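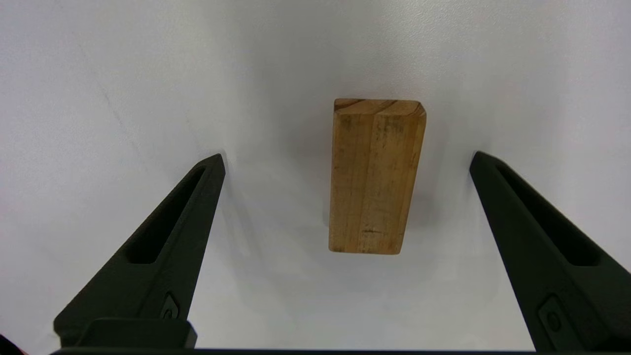 The Prakard reviewers asked after the last report whether a gripper that closes on upright timber blocks at the first attempt is learning anything about the block, or has merely learned where blocks tend to be put. They added that they would not regard a success rate alone as an answer. We accept the point, and most of the work since August has been arranged to meet it.

**Progress report to the Prakard programme**
**Project: Jorach (grasp approach from wrist views)**
**Date: 2018-10-01**

## 1. Position against plan

Work packages 1 and 2 are complete. Work package 3, the comparison of approach methods, is complete for single blocks and has begun for pairs. Work package 4 has not started and is discussed in section 5.

The reporting period covered 631 recorded grasp attempts. Of these, 600 were accepted for analysis. The other 31 were set aside before scoring: 30 had gaps in the joint record, and one was stopped by the operator. The rejected attempts are kept with the rest of the data and may be inspected on request.

## 2. Method

The task is unchanged from the proposal. A single wooden block is stood on end on a white tabletop. The arm moves to a starting pose above it with the fingers open, and the controller must then choose the final approach, the wrist angle and the moment at which to close. It works from the wrist view only. No overhead camera is used, and the controller is not given the position of the block.

Two controllers were compared. The first, referred to here as the fixed method, estimates the centre of the block once from the starting pose and carries out a planned descent. The second, Lục, makes a fresh estimate at each step and may correct the wrist angle until the fingers begin to close. Both use the same arm, fingers and speed limits.

In order to address the reviewers' question, we changed how blocks are placed. Under the earlier procedure the operator stood the block near a taped mark, and the resulting positions were bunched together. The mark has been removed. Positions and rotations are now drawn in advance from a list, and the operator does not know which controller will run next. The starting pose of the arm is also varied, so that the block may lie well to one side of the view or be turned with a corner towards the camera.

A grasp is scored as successful if the block is lifted clear of the table, held for the full waiting time and set down upright. A block that is lifted and then set down on its side is scored as a failure. This is stricter than the rule used in our first report, and figures from the two periods should not be compared directly.

## 3. Results

The accepted attempts were divided equally, with 300 for each method. Taken together, 347 were successful. The fixed method accounted for 131 of these and Lục for 216.

The difference is greatest where the block is turned. In these cases the fixed method tends to bring one finger against a corner before the other has made contact, and the block is pushed over. Lục often corrects the angle in the last part of the descent. Where the block faces the gripper squarely and stands midway between the fingers, the two methods perform much alike, and we would not recommend the additional computation for a cell in which parts always arrive in that way.

With regard to the reviewers' question, we also ran the version of Lục trained under the old procedure. It was tried informally on the new placement list, and those runs are outside the totals given above. It performed visibly worse and repeatedly drifted towards the place where the tape had been. We take this as fair evidence that the earlier controller had learned the habits of the operator to some degree. The retrained version does not show the same drift, although we have not yet devised a test that would rule out a weaker form of it.

## 4. Difficulties

Three matters affected the work.

Shadow remains the most common source of poor estimates. The fingers and the block darken the pale surface, and the lower edge of a block can be hard to separate from the shadow at its foot. Lowering the lights made the problem worse. A matt grey covering was tried for two days and then removed, as it made the lighter blocks harder to find.

Strong grain and glue seams on the face of a block were sometimes read as edges. Additional training views of jointed blocks reduced the fault. It still occurs when the seam runs close to the middle of the face and the side edges are poorly lit.

The replacement fingers from Padard were delivered three weeks late. The old pair was kept in use for the whole of the comparison so that the hardware would not change part way through. The new pair will be fitted before work on block pairs continues.

## 5. Next period

We intend to complete the trials with two blocks standing close together, where the gap may be too narrow for a finger to enter. The placement list for this has been written and checked.

Work package 4 calls for trials at the Padard site. We ask Prakard to agree a delay of six weeks to its start, with no change to the total budget. The delay would allow the block-pair results to be reviewed first, and would also leave time to repeat the drift test in a formal way, with its own placement list and its own scoring.

## 6. Spending

Spending is within the approved sum for the period. Staff costs are slightly under plan and equipment costs slightly over, the latter owing to a second set of finger mounts. No transfer between headings is requested. The full statement is attached as Annex A, and the placement lists as Annex B.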